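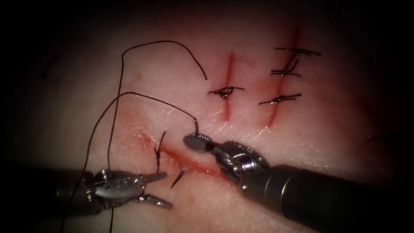 Three cuts in a suture training pad, at different stages of closing.

Diststead Mending Circle
Minutes of the February meeting, held in the Pellurell reading room

Present: Veronica Ghiță (chair), Dorin Ilie, Rafia Rind, Precious Potgieter
Apologies: Cosmin Marinescu
Minutes written by: Dorin Ilie

The meeting was opened at 18.40.

1. Minutes of the last meeting
The minutes were accepted with one correction. Under item 3, "wool blankets" must be read as "wool coats". The blankets were given to us later and they were not discussed.

2. Register of repairs
Rafia has finished to copy the old paper register into the new one. It has now 606 entries. Most are trousers, followed by coats and bed linen. She found many entries where only the first name of the owner is written, and in two cases only the word "jacket". It was agreed that from now each garment receives a paper label with name, telephone and the kind of repair, and the same number is written in the register. Precious will prepare the labels.

3. Uncollected garments
There are eight bags under the stairs. Veronica proposed that we telephone each owner twice and then keep the garment for three months. Precious found three months too short for winter coats, which people do not miss before the autumn. After some discussion it was agreed: three months for all garments, but coats are kept until the end of November.

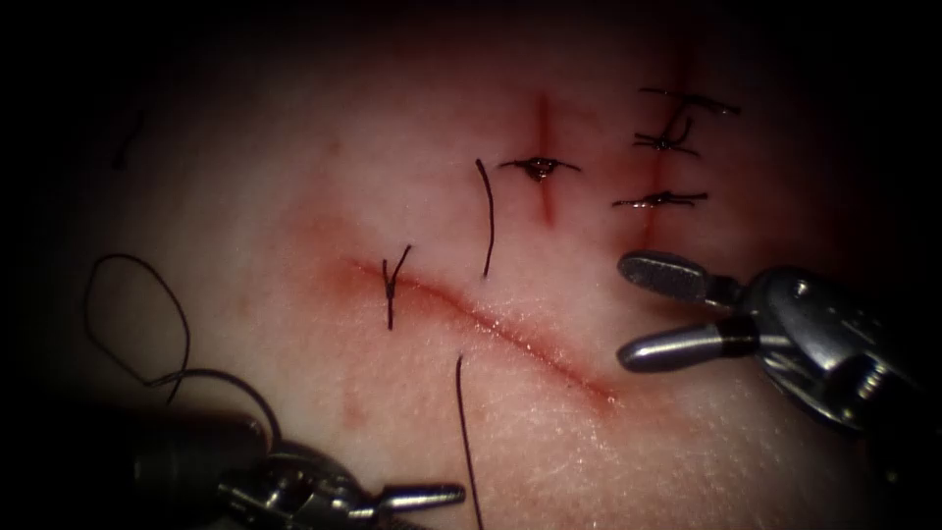 Rafia asked who will make the telephone calls. Veronica and Rafia will share them. The bag with the curtains has no label at all, and it stays where it is for the moment.

4. Thread and other material
We have still enough black and white cotton thread. The dark blue is almost finished, and the grey which came from Mekico does not match the sample card. Dorin will write to them and ask if it can be exchanged. If they refuse, we use it for inside seams. Buttons are not needed. Please do not bring more buttons.

5. Tools 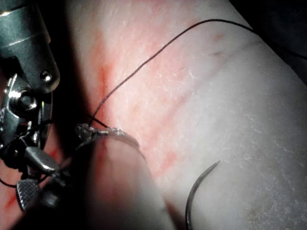
Precious reported that two of our pliers cannot be used any longer. She works mostly on zips, and the smooth ones slide away from the slider when she presses it. She asked for a pair with a cross-hatched pattern on the jaws, like the one on the jaw tip in the photograph, only in a size for the hand. Rafia said the pattern can leave marks on a soft metal slider, so a piece of cloth should be put between. It was agreed to buy one such pair and one smooth pair. Moldovan will also sharpen our scissors, but only if we bring all of them together. The scissors with the red ribbon are for fabric only. This was already in the minutes of October.

6. Evening course on hand stitches
The course will have four evenings: running stitch and backstitch, hems, darning, and closing a tear from the outside with a ladder stitch. Veronica will teach the first two and Precious the others. Cosmin sent a message that he can bring the long table if someone helps him with the stairs. Dorin will help. 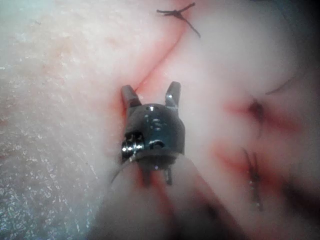
Two short jaws, slightly apart, over a pale textured surface.

We will print 200 leaflets. Rafia wishes to have the text in larger letters than last year, and the meeting agreed.

7. Money
There is around £600 in the account. The rent for the room is paid until summer. Approved: both pliers, the sharpening, the leaflets and the dark blue thread.

8. Any other business
The lamp near the window makes a noise. Cosmin will be asked to look at it.
Precious asked if children can come to the course. Yes, from ten years and with an adult.

The meeting was closed at 20.15. The next meeting is in the same room, and Rafia brings the key.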